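31 de março de 2018

Caderno, bancada Plollico. Falha na pinça direita, de novo.

Sessão começou normal, 27 episódios gravados sem queixa. Depois a direita passou a perder o rastreio do marcador no meio do movimento: pose congela, volta com salto. No log do Drorkon aparece como perda de 500 ms, às vezes mais. Esquerda limpa o tempo todo.

Primeira suspeita foi luz. Baixei o ganho, não mudou nada. Segunda: cabo. Mexendo nele perto da carcaça a perda se repete quase sempre, então é por aí. Conector com folga, o parafuso de trava tinha sumido. O cabo vai até o chão e qualquer passo mais largo puxa.
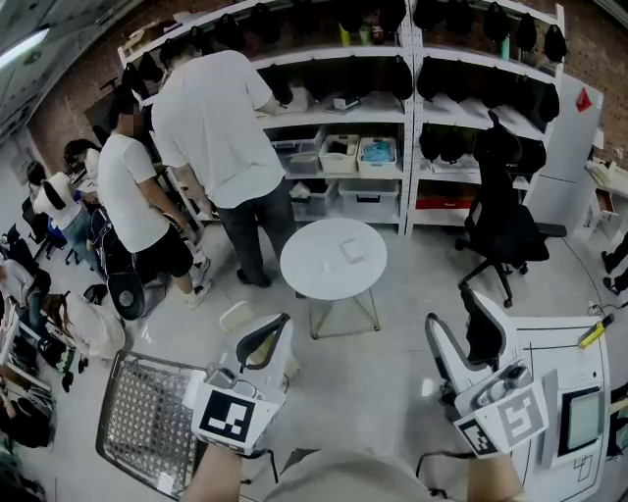

Troquei pelo cabo reserva (o da caixa Ava) e prendi com abraçadeira na carcaça, deixando folga pro punho girar. Recalibrei as duas. Teste de abrir e fechar por 566 ciclos, zero perda. Bom mas não prova muito, foi tudo parado no mesmo lugar. Falta repetir andando.

Segurança: quase tropecei no cabo durante o teste. Ninguém se machucou. Enquanto não tiver canaleta ou mochila, quem opera não anda de costas, ponto.

Dados: marcar como suspeitos todos os episodios depois do 27. Não apagar ainda, quero ver se da pra recuperar interpolando.

Pendente
- pedir parafuso de trava, levar uns a mais
- ver se o conector velho serve pra Li
- refazer o teste em movimento antes de liberar a direta
- canaleta!! pedido parado desde junho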